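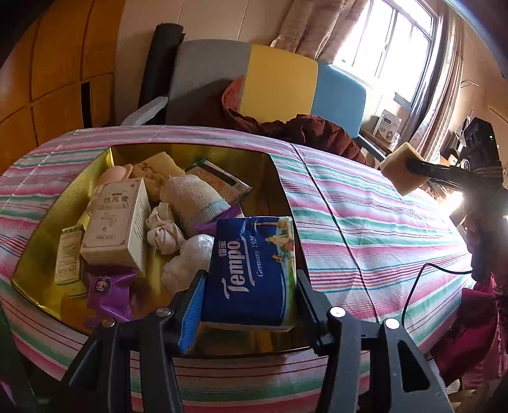 Tissue pack at the tin rim, left gripper. Right gripper has the yellow sponge. Bedroom set, July.

Notebook, July, started 9:40 a.m., mostly for me and for Fergus when he gets back and wants to know where his numbers went.

Question was whether the new segmenter (the Zitlow one, threshold on finger opening plus wrist speed) cuts the two-handed tin demos into sensible pieces. A piece should be one pick or one place. The old segmenter cut on finger opening alone and thought every nervous squeeze was a new life event.

Pulled 1397 demos from the Omumstead share. 28 of them have a hole in one wrist track, so out they went. Working set is 1369. Chie Kuroda hand-marked 100 of those last month with start and end of each grasp, and I'm treating her marks as truth because I don't want to do it again myself.

Scoring: a cut counts as right if it lands within 8 frames of Chie's mark. Same rule as the Dalgleish runs, so the plots can sit side by side.

Where it does well. Anything that doesn't change shape much in the fingers. The little cartons are boring, and I mean that as high praise. One close, one open, cuts where Chie put them.

Where it does badly. Soft stuff. The tissue pack is the worst offender. Fingers touch, pack gives, fingers keep going, pack gives some more, and the opening curve slides down like a kid's playground slide with no step in it anywhere. The segmenter waits for a step. It waits a long time. In several of Chie's clips it calls the grasp after the pack is already up and traveling, so the "pick" piece begins in midair, which is a strange thing to teach a policy. The sock does the same thing with more enthusiasm.

Second problem, two hands. The code takes both opening signals and merges them before it looks for cuts. I wrote that part. When one gripper is just holding a sponge off to the side and the other is busy over the tin, the holding one still wobbles, and those wobbles get a vote. Split the signals, ran each side alone, and most of the junk cuts vanished. I would like this entry to reflect that I found the bug, and to be less specific about who put it in.

11:15. Tried replacing the step test with a slope test: call the grasp when closing speed drops under a floor and the wrist starts to rise. Better on tissues. Worse on the cartons, where people pause with the fingers shut and think about things before lifting. Tried either/or, earliest one wins. Looks decent by eye on the handful I scrubbed through. Looking decent by eye is how we got the old segmenter.

Note on the tin itself. The walls are shiny gold and the window light is strong, and I had been blaming reflections for the jumpy wrist tracks near the rim. Plotted track error against distance from the rim and there is no pattern I could defend in front of Esumia. Taking that sentence back out of the draft. Fergus Sutherland liked that sentence, so he can be sad about it on his own time.

Lunch, then reran the whole working set with sides split and either/or on. Job died at the resampling step, disk full, my old plots. Deleted plots, restarted at 2:20 p.m.

To do
- score the rerun against Chie's marks, soft and rigid items in separate tables
- ask Chie whether she marks first touch or first squeeze on the tissues. Her notes say "contact," and I can read that both ways
- keep left and right separate all the way to the export, no merging anywhere
- rename the output folder, final_final2 is already taken

Rerun still going at 5:05. Leaving it on overnight, please don't reboot the box.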